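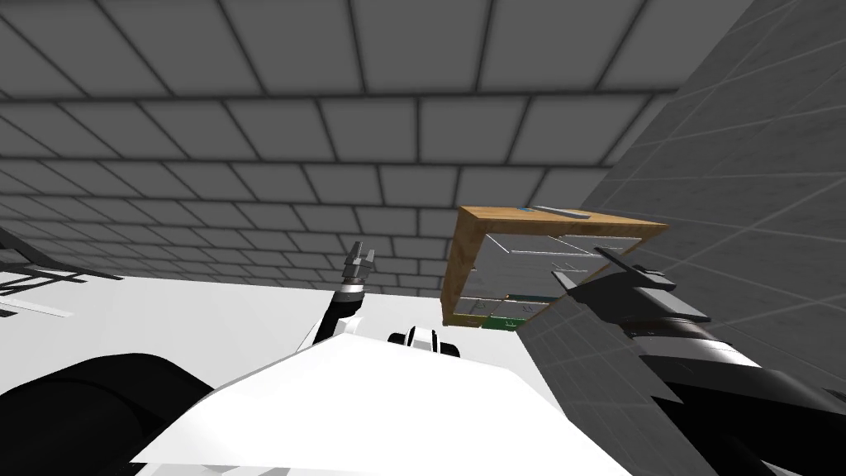 Computer-rendered view of a tilted wooden shelf unit beneath a tiled ceiling.

FOR RELEASE: February 2019

Trotden Ferry Museum asks Ukthorpe to draw the river from memory

I've been running the Trotden Ferry Museum long enough to know which of our cases people walk straight past, and the map case has always been at the top of that list. It's a shame, as the maps are wonderful. They're hand-colored, full of crossings that closed before my grandparents were born, and one of them has a coffee ring over the spot where our front door is now. So I'm very happy (giddy, if you ask my wife) to announce Tikenia, a new show that takes those old maps out of the case and hangs them next to brand-new ones drawn by people who live here today.

Tikenia is a partnership between the museum, the Ukthorpe public library and the artist Arsen Nechyporuk, who has spent the winter working upstairs in our old ticket office. The name is what the ferry crews called the bend below the landing, where the current slows down and everything that falls in the water upstream ends up sooner or later. We found it penciled in the margin of a crew logbook and loved it right away.

Arsen's idea is simple. You sit down with a big sheet of paper and some ink, and you draw the river as you remember it. No phones, no atlas, no peeking out the window. If your uncle's dock takes up half the page because that's where you spent every summer, then it takes up half the page! The old surveyors did a bit of this themselves, by the way. There's a tavern on one of our maps that's drawn larger than the courthouse.

"I don't correct anybody," Arsen told me when I asked how he runs a session. "If two sisters draw the same island on opposite banks, I hang them side by side and let them argue it out at the opening."

We've already held 2 trial sessions at the library, and they went on well past closing both times. I drew one myself. I left out the railroad bridge completely, and I drive over that bridge every morning, so make of that what you will.

The finished show will have 30 new drawings alongside 13 maps from our own collection, several of which haven't been on the wall since the museum moved into the ferry house. We're hanging old and new together with no dates on the labels at first glance; you lift a flap to find out when each one was made and who made it. Our paper conservator was nervous about the flaps, and we had a long back-and-forth about hinges, and I'm pleased to report that we settled on cloth.
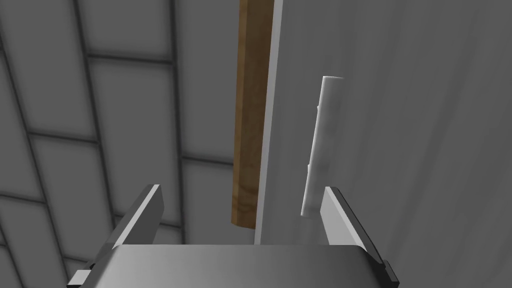 The other piece of this I want to mention is the Ambrose. She was the last ferry to work the Trotden crossing, and she's sat beside the building under a tarp for more years than I'd like to put in print. For the run of Tikenia her passenger cabin will be open as a drawing room, with benches, lap boards and plenty of ink, and anybody who walks in can make a map and leave it with us. Those drawings will be pinned up inside the cabin as they come in, so it should look different every time you stop by. The cabin has a step up and a narrow door, and I know that won't work for everyone, so there's a second drawing table on the ground floor of the museum with the same paper and the same view of the water.

We'd especially love to hear from people who worked on the crossing or had family who did. The logbooks tell us when the boats ran and how much coal they burned, and there's an awful lot they leave out. Where did the deckhands eat lunch? Which side of the landing iced over first? If you know, come draw it for us, or come talk to Arsen and he'll sit with you while you work it out. He takes his tea very strong and he's a good listener.

School groups are welcome during the run, and teachers can borrow a kit with paper, ink, copies of the old maps and a short guide. The ink washes out of most things. Please don't test it on a good shirt.

Admission to Tikenia is included with a regular museum ticket, and Ukthorpe library card holders get in free. Drawing sessions don't cost anything extra, but space in the cabin is tight, so groups should call ahead.

Maps left with the museum stay with their makers if they want them back. Just write your name on the reverse and we'll hold it for you at the front desk after the show comes down. If you'd like to donate yours, we'll be adding a set of the new drawings to the permanent collection, in the same drawers as the old surveys.

For interviews, pictures of the maps or a look inside the Ambrose before opening day, ask for me at the museum's front desk.

Barrett Holloway
Director, Trotden Ferry Museum, Ukthorpe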